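Kitchen tips from a robot demonstration: worktops, glasses and small appliances

Notes from the open day at the Prerdale test kitchen, 04/06/2026

The Zultden group ran its kitchen demonstration on screen, with a simulated arm working over a simulated worktop. Visitors could follow the gripper closely and ask for a change of layout between runs. The tips that follow are the points that carry over to a household kitchen.
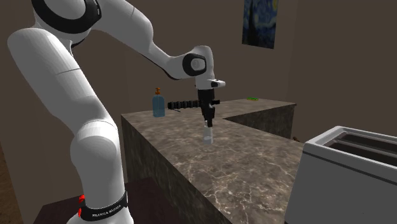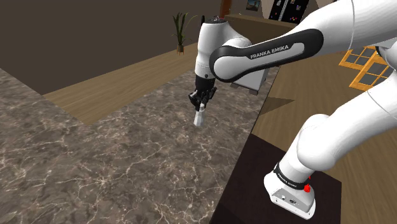

1. Keep a clear area for picking up and putting down

An arm needs free space on both sides of an object to close its fingers. A hand needs the same, although it copes better with crowding. In the layouts shown, tall items behind a glass gave more trouble than low ones. Leave 10 cm clear on each side of anything made of glass. Put pump bottles at the back of the worktop, where a sleeve will not catch them.

2. Lift glasses straight up

The demonstrator's rule was vertical first, sideways second. Dragging a glass across stone wears the base and picks up grit, which then scratches the worktop. Raise the glass clear of the surface before moving it. Set it down the same way, without sliding it into place.

3. Take small flat items by the edges

Small blocks, cards and sponges are easily tipped when held at one corner. Hold them on two opposite sides, near the middle. If the item lies flat, bring it to the edge of the worktop and take it from there. This also applies to thin chopping mats.

4. Store knives away from the working area

A long handle lying across the worktop gets in the way of an arm and of a forearm. Use a drawer insert or a wall strip. If a knife has to stay out during preparation, lay it parallel to the back edge with the blade facing the wall.

5. Allow room above a toaster

The planning software treats the space over the slots as closed. A household should do the same. Do not place a toaster under a wall cupboard, and do not reach across it while it is switched on. Unplug it before emptying the crumb tray. The test kitchen empties its own after every 28 uses; at home, once a fortnight is enough.

6. Marble and other veined stone

Several visitors asked about marble, so a short section was added to the talk.

Wipe spills at once, in particular lemon juice, vinegar and wine. Use a soft cloth with warm water and a little washing-up liquid. Do not use limescale remover. Strong veining hides crumbs and clear liquids, so check the surface from a low angle with the light behind it. For polishing out light marks by hand, the Kettler stand recommended 3,000 grit pads, used wet. Try a hidden corner first.

7. Mark out fixed positions

The Drodness software stores a home position for each object and returns it there after each run. The manual version is a strip of low-tack tape under the kettle, the bottle and the board. Leave the tape for a week, move whatever has proved awkward, then remove it.

Practical details

The demonstration is repeated in August. The room takes 80 visitors and entry is free. Printed layout sheets are kept at the desk. Questions about stone care should go to the Kettler stand, as the demonstration staff do not advise on sealants.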